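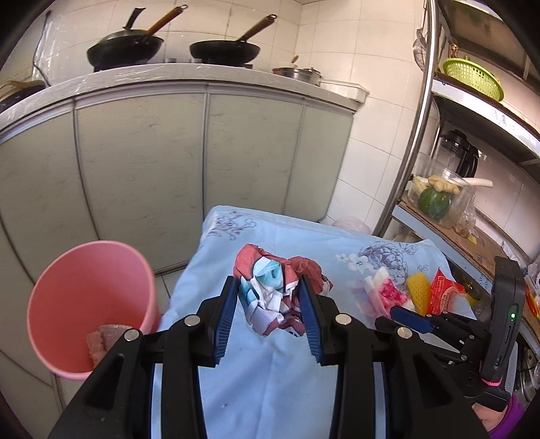
Clearing wrappers in the kitchen, one gripper in front and a second at the right.

Hand-held grippers: what to buy and what to set aside

I'm Kristýna Procházka and I do the equipment budget at Fallen. These are the questions I get most, last updated 16/01/2018.

How many should we order?
Two per person, if you want left and right hands working together. We started with one each to save money and I was back with a second order by August (the shipping hurt more than the discount helped!).

What does a pair cost?
Our last quote from Wavix was $1,909 a pair, before shipping. Kinnear came in lower but wanted an 18-month service plan on top, so read the whole quote.

Do we need to build a practice room?
Please don't! Juraj priced one for us and I nearly fell off my chair. A real kitchen with a small table and a cloth on it will do nicely, and you already have the clutter.

What should people practice on?
Trash, mostly. Snack wrappers, crumpled paper, those foam mesh sleeves that come on fruit. It's cheap stuff and it's hard to grip well, so you learn a lot about the pads before you've spent much.
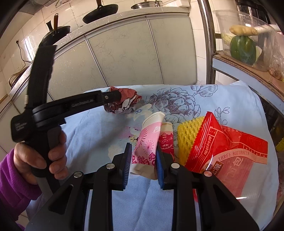 I keep a line in the budget for it anyway — $40 a month, and most of that goes on snacks, which I don't hear complaints about.

Which spare parts first?
Finger pads, then wrist straps. Get the pads in the same order as the grippers. Natália at our Nistamberg office waited on a separate shipment and had a pair sitting in a drawer the whole time.

Can we rent before we buy?
Sometimes. Ask for a rental that counts toward the purchase price, and get that in writing.

Who signs off?
Under $2,000, me. Over that, Everaldo Queiroz, and he'll want two quotes.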